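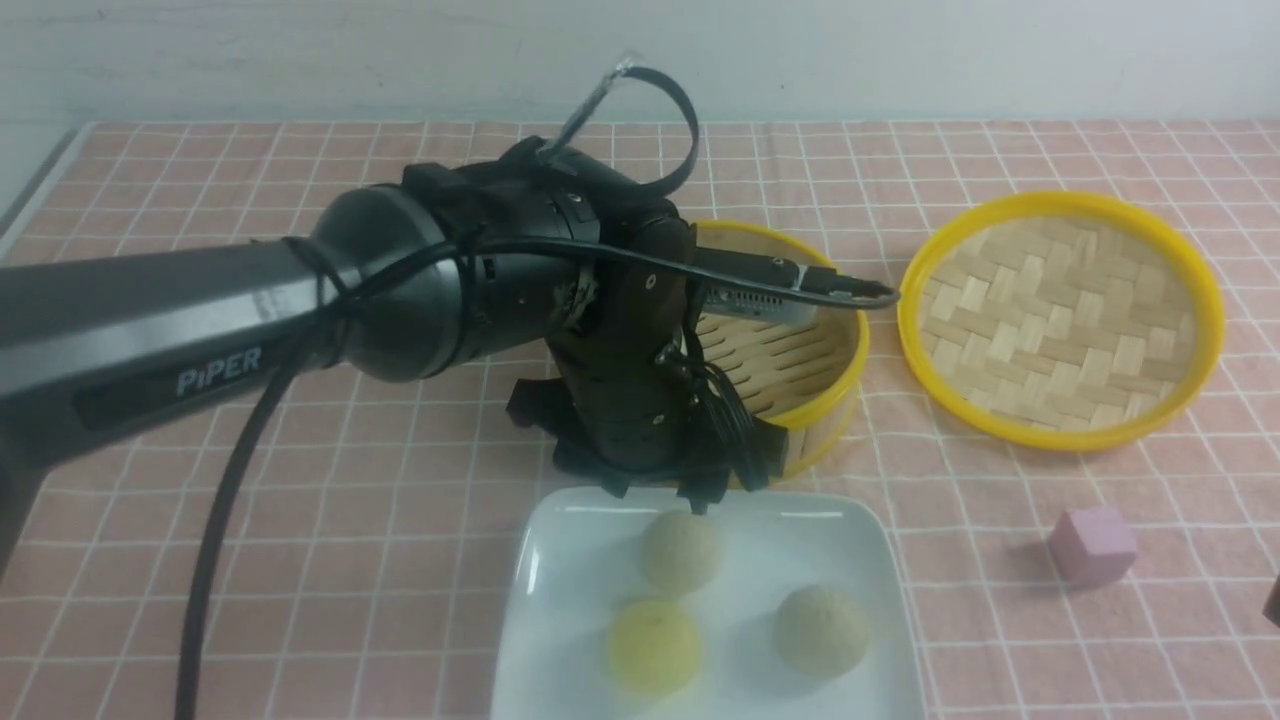

A reader wrote in to ask whether a bamboo steamer needs lining every time, and said parchment with holes punched in it had always seemed like a waste. For dumplings, yes, line it. For buns on their own paper squares, no.

My current basket is from Grgić and replaced an Imura that split along the rim in December. Method, unchanged:

Water: 900 ml in the pan, well below the slats. Top up from the kettle.
Time: 10 minutes for small buns, lid on throughout.
After: rinse in plain water, no soap – bamboo holds the taste. Stand basket and lid apart until dry.

I put the lid down open side up, so drips stay off the tablecloth. Plates go out before the steam is up.

Filed under: Kitchen Gear, Steaming
Last updated: 22/09/2019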